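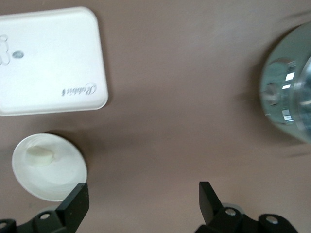 "Rabbit" lid on the pinky-brown table

2023-05-06

Second night in Nindard and I've got the heater pointed straight at my feet. I said I'd write every night of this trip and then last night I was asleep by half eight with my jeans on, so tonight has to do for both days.

The drive first. It's 151 kilometres from the highway turnoff to Nindard and I'd told Ruby-Lee we'd knock it over in under two hours, which was optimistic even before we got stuck behind the milk tanker. No overtaking lanes after the sawmill. The road goes up and over the range in loops and every time it straightened out there'd be a crest or a bridge or a bloke towing a tinnie. But gosh it's pretty. Big wet ferns right down to the bitumen, and then you come out of the trees and it's all paddocks and sheep and the sea sitting there at the bottom, dead flat and grey. I made her pull over so I could look at it properly. She said I could look at it properly from the motel.

(Ruby-Lee Halliday, I should say, for the benefit of me reading this in ten years. Ruby-Lee Hapeta was meant to be coming as well and pulled out on Wednesday with her back. Two Ruby-Lees in one car would have been very confusing for everyone we met, but I did miss her, she's the one who can read a map.)

The sign coming into town says population 1,987. We got in at ten to five and the information centre shuts at half four on Fridays, so no walking maps, and the chemist was pulling its awning in, and the only thing with its lights on was Sakalauskas, which is the bakery. I'd been told about Sakalauskas by at least four separate people before we left. They had one pepper pie and one vanilla slice left and we got both and ate them on the bench outside in our beanies. The slice was the good kind, with the custard that stands up by itself. The pie I wasn't as mad about. Too much gravy for a bench.

The unit is fine! I was a bit worried after the reviews. It's the end one of the row, so we get the side window, and if you stand on the left of the sink you can see a bit of the jetty. Two bedrooms, electric blankets, decent shower once it makes up its mind. The kettle is very slow. The carpet in the hall is brown with orange swirls and I would like it in my own house, Ruby-Lee thinks I'm joking.

So then today. Up at seven, dark still, and I did my tea and toast standing up looking at my bit of jetty. We'd booked the Plallar headland walk with Hemi Sheehan, who takes people out on Saturdays from the surf club car park. You can do it by yourself, there's a track and everything, but I'd read that half of what's out there you'd go straight past if you didn't have someone to point. He takes up to ten and there were only six of us: me and Ruby-Lee, a couple from up north with matching gaiters, a quiet man named Tarmo Ots who's cycling the whole coast (in May!), and a girl of maybe nineteen who was somebody's niece and had come in canvas sneakers. Her feet must have been soaked by the first gate.

The first part is across farmland and it's nothing special, just a lot of stiles. Then you drop down through tea-tree that closes right over your head, and you can hear the water the whole time without seeing it, and the path gets sandy and you come out on this long pale beach with not one footprint on it. Not a kiosk, not a car park. I've been to the beaches an hour south of the city at the same time of year and you still can't put a towel down without touching someone else's. I don't understand why people stop at Prikby. I mean I do, Prikby's got the aquarium and the fish and chips and the big car park, and it's on the highway side of the range. But I hope they keep stopping there, put it that way. Hemi said the same thing a bit more politely. He said January gets busy enough for him.

From the far end of the beach it's up to the headland and that's where I started to feel my age. There are timber steps for the steep bits and then just rock and roots. Tarmo went up like it was a flight of stairs at the library. I stopped at every excuse. I stopped to look at a banksia, I stopped to fix a lace that was perfectly fine, I stopped to let the gaiters go past. Hemi never once made me feel slow, I'll give him that, he'd just happen to find something to talk about whenever I needed to breathe. Apparently there used to be a signal station up top, and the keeper's wife grew rhubarb behind it, and the rhubarb is still there. And it is! I saw it. Scraggly as anything but definitely rhubarb.

The top was blowing so hard we had to yell. You can see back over Nindard and the river mouth one way, and the other way it's headland after headland getting paler until you can't pick them from the cloud. Ruby-Lee got her thermos out and we had sweet black tea crouched down behind what's left of the station wall, and the niece had a big bag of jelly snakes, so we all had snakes. Tarmo had two boiled eggs in his pocket wrapped in a hanky. He offered me one and I took it, and it was still a tiny bit warm, and I can't think when I've enjoyed an egg so much.

He told us he started at the border and he's been going three weeks, and that the hills on the range road were the worst so far. I asked what he does when it rains. He said he gets wet. We talked about his knees for a while and then mine.

We didn't see whales, it's too early really, though Hemi's had them as soon as the middle of May some years. We did get a sea eagle, and on the way back down there was an echidna with its face in the bank that took no notice of us whatsoever. One of the gaiters tried to take its picture for so long that we had to wait at the bottom for them. I got a good lot of photos of the beach and I already know they'll all look like the same photo.

Back at the car park by half one, legs like jelly. I gave Hemi ten dollars extra and then worried that it was rude and then worried that it wasn't enough.

Lunch was soup at the pub. Pumpkin for me, seafood chowder for Ruby-Lee, who said hers was better and then wouldn't swap. They've got a fire going in the front room and a wall of old photos from the timber days, with all the jetty hands standing in a row squinting. The woman behind the bar told us to go down to the jetty shed, so we did, and it's half a museum and half somewhere to get out of the wind. Gold coin entry. Tane Bolger was on the door. He used to fish out of here and now he paints, and there were some of his little boat paintings for sale on the back wall, none of them much bigger than a postcard. I went round twice. I keep thinking about the one with the green dinghy and I might go back for it tomorrow if it's open. He says it opens when he's there.

I bought a book of local history instead, which was dumb because it weighs a tonne and I've got three books with me already. Have read the first chapter in the bath. It's mostly about a dispute over a fence.

Then a nap, and I'm not sorry about it. Woke up at five with the light going and Ruby-Lee was out on the step in her dressing gown and coat talking to the people from the next unit about caravans. They've been coming to Nindard every autumn since their kids were small. They told us the best thing to do on a Sunday is drive up the river road to the falls in the morning before the sun gets off them, then come back via the dairy for cheese. So that's tomorrow sorted, weather permitting. The forecast says showers clearing but the forecast has been wrong both days.

Dinner was pasta in the unit, garlic and the good olive oil I brought from home in a jam jar, which only leaked a bit on my socks. We played cards after and I lost every hand. Ruby-Lee counts cards, I'm sure she does, she was a bookkeeper for too long.

Things to remember: ring Ruby-Lee H. about her back and tell her about the rhubarb. Get petrol before the falls because there's no servo up the river road. Postcard for Mum (the newsagent is open Sunday till noon). Ask at the office for another blanket, the green one has a hole my foot keeps finding.

I can hear the waves from here, or it might be the neighbours' telly. Heater's clicking. I'd like to stay a week and we've only got until Tuesday, and I've started looking in the real estate window like I always do, there was a weatherboard place up behind the oval with a lemon tree and a falling-down verandah. No price on it. Ruby-Lee walked me away by the elbow.

Right, light off, she's been asleep for an hour and I've got to be up for these falls.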